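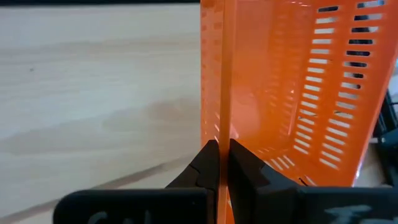 How Do You Lose a Whole Village?

Reading time: 5 minutes
Print | E-mail

People lose socks, homework and sometimes a grandparent at the supermarket. Losing a village takes more effort. You have to mislay the houses, the church, the well, the lanes between them and the pond where everybody's ducks used to argue. Even so, in the Middle Ages it happened all the time.

Take Widstead. If you visit it today you will find a large green field beside the River Risel, and a few sheep who don't care for visitors. In the year 1300 you would have found a village of 116 people, a mill, and a great deal of mud. (The mud is still there.)

Archaeologists call a place like Widstead a deserted village. Working out where the houses stood, and why everyone left, is a job for people who are good at staring at grass.

Lumps and bumps

A medieval farmhouse in this part of the country was mostly timber, clay and straw. Leave one alone for a couple of centuries and it falls down, rots, and gets covered in soil by worms, who have been doing this work forever without a day off. What stays behind is a low, flat, slightly raised rectangle where the floor used to be.

The streets leave a mark too. So many feet, hooves and cart wheels went up and down them that the ground wore away into a sort of shallow trench. Archaeologists call it a hollow way. Walk along the one at Widstead and you are on the main street, even if it feels like a ditch.

Lumps and bumps are hard to see at noon, when the sun is high and everything looks flat. The best time to look is early or late, when the light comes in low and every little bank throws a shadow. December is excellent for this. It's also freezing, and the flask of cocoa is always empty by the time it gets to you.

Looking from above

From the ground, a lost village can look like a field with a skin problem. From the air it looks like a map. Streets, yards and house plots join up, and you can often see which family had the bigger garden.

Crops help as well, without meaning to. Wheat growing over an old stone wall has less soil to drink from, so in a dry summer it turns yellow early. Wheat growing over an old ditch has deep, damp soil and stays green longer. For a few weeks the field draws a plan of what is underneath it, and then somebody harvests the plan and turns it into bread.

There is also a clever method that uses a laser carried on an airplane. It measures the height of the ground so carefully that it can pick up a bank no taller than your ankle. It can even find banks hidden under trees, because some of the laser light slips down between the leaves.
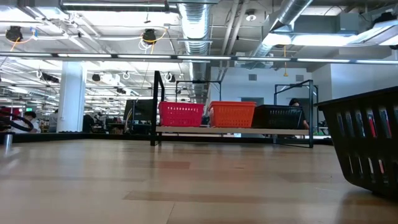 Reading the garbage

Medieval people had no garbage trucks. Broken pots went onto the heap with the animal dung, and the heap got spread over the fields to feed the soil. So a plowed field near an old village is sprinkled with bits of pot.

The Flement Project has been walking the fields near Widstead in straight lines, picking up every piece. Each piece goes in a bag, and each bag gets a label saying where it was found. A bit of pot with no label is just a bit of pot.

Styles of pottery changed over the years, as shoes do now. Somebody who knows their pots can look at a rim and tell you when it was made. At Widstead there is plenty of pottery from the 1200s, less from the 1300s, and after that almost none. People who have left don't break many dishes.

The project also dug 16 small square holes across the village. Most of them had pottery in them. Two had the remains of a floor. One had a very surprised frog.

So where did everyone go?

You may have heard that the Black Death emptied the villages. It was a terrible disease, and it did kill huge numbers of people from 1348 onward. But most villages weren't wiped out in one go. What often happened is slower. With fewer workers about, wages went up, and there was better land going spare elsewhere. One family moved, then the next.

Some landowners helped things along. Sheep were worth good money for their wool, and 200 sheep need only one shepherd. Guess who got to stay.

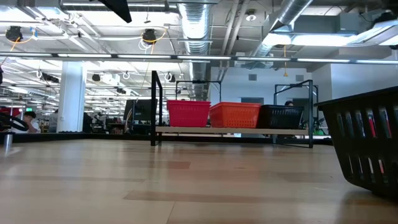

Can a deserted village ever come back?

Sometimes people move in again after a long gap. Villanueva, for instance, is a place name that means "new town," and settlers gave names like it to places they were starting up, now and then on land where people had lived before. Widstead has stayed empty, apart from the sheep.

Can I go and look at one?

Many have a public footpath across them. Check a map for the path, wear boots, shut the gates behind you, and leave anything you find where it is unless the farmer says otherwise. Go when the sun is low. If you trip over something, have a good look at it before you complain. You may have found the baker's front step.

Print | E-mail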